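How to Budget for an Outdoor Ground Robot Without Getting Burned

So you've got the go-ahead to buy an outdoor robot. Congratulations! Now comes the part where somebody asks you for a number, and the number on the quote is the wrong one to give them.

I do the equipment planning for a small group working on sidewalk and campus navigation in Wendumport, and I've been through this twice now, once badly and once pretty well. What follows is the order I do things in these days. It's written for people buying one or two machines, so if you're outfitting a fleet you'll want a real procurement person (and probably a lawyer).

Step 1: Write down the ground before you write down the robot

My first time around I started with the spec sheets. Big mistake. I had a lovely comparison of top speeds and payloads and no idea what surface we'd be driving on most days.

Go walk your routes. Note the paving, the curbs, the grass edges, the slopes, where people cut through on bikes, where cars park. Write down how long each stretch is and where you'd have to lift the thing over something. A robot that's happy on big flat slabs may be miserable on lawn, and the version that handles both usually costs a lot more. If nearly all your driving is on paving, please don't pay for the rough-terrain package just because it looks great in the video. We did, on the first one, and used it maybe two afternoons.

While you're out there, check how far it is from the place you'd store the robot to the place you'd start driving. Ours was 300 yards with a flight of steps in the middle, and that's how a folding ramp ended up in the budget.

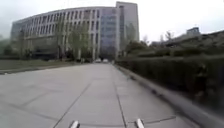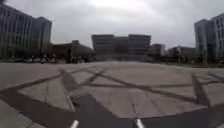
Written by the equipment planner, Skelow Outdoor Robotics Group

Wide open paving is the easy case for driving, so a lot of first-time buyers figure it's the cheap case too. Not always! On a big plaza you have long distances between things, and the range you need from your sensors goes up. Pay attention to the ground pattern as well. Dark bands set into pale slabs are worth trying out during a demo if you plan to use cameras for finding your way, and so is the robot's own shadow. Ask the vendor to drive over the kind of paving you've got while you watch the camera feed.

Step 2: Split the budget into four piles

I use four lines on one sheet and that's it.

The robot itself. Base, computer, whatever sensors come bolted on.

Things that make it usable. Spare battery, charger, case, mounts, ramp, a decent rain cover, a handheld controller that isn't the one in the box. On our second purchase this pile was roughly a fifth of the base price. On the first one I'd budgeted zero, and I spent the whole spring begging for small purchase approvals.

Keeping it running. Repairs, replacement wheels or feet, software licenses, insurance, shipping it back to the maker when something goes wrong. Shipping a robot with a big lithium battery is slow and annoying, and you should get a price for it before you sign anything.

People time. Somebody has to charge it, walk beside it, log the runs and wash it. Put those hours on the sheet even if they don't come out of your budget, so your boss sees them.

Step 3: Get quotes you can compare

Send every vendor the same one-page description of your site and your routes, and ask for the same items in the same order. If you skip this you'll get one quote with the battery included, another without, and a third in a format that makes you want to lie down.

We looked at the Clumwood base and the Heffernan base the second time. The Clumwood quote came in lower and I was ready to sign. Then I lined up the extras and found that the second battery, the mounting rails and the support plan were all separate, and the gap pretty much closed. We went with the Heffernan in the end, mostly for the mounting rails, and I'd have been fine with either.

Questions I now ask every time:

How long does a battery last on flat paving at walking pace, with our sensors powered?
What's the turnaround on a repair, and do we get a loaner?
Which parts can we replace ourselves?
What happens to the software if we stop paying for support?
Can we get a demo at our site?

Step 4: Plan the first season

We gave ourselves 7 weeks from delivery to the first proper data run and used all of them. Mounting the sensors took longer than expected, then the weather went bad, then we found out that both of our front brackets showed up in the bottom of the camera view and had to decide whether to move the camera or live with it. (We lived with it. Masking out a fixed bit of the picture is easy, and moving the camera meant a new mount and another round of calibration.)

Ask for permission to operate early, too. Property managers are mostly friendly about it, but they want an insurance certificate and a map, and getting those together takes a while.

Step 5: Hold some money back

Keep a slice unspent until you've been driving for a couple of months. You don't know yet what you'll wish you had. For us it was a brighter screen for the handheld and a second set of sensor cables, both boring, both used every single time we go out.

If your finance office won't let you carry money past December, order the consumables in the fall and let them sit on a shelf. Batteries are the exception. Buy those when you need them, and check the storage instructions before you stick a spare in a cold garage.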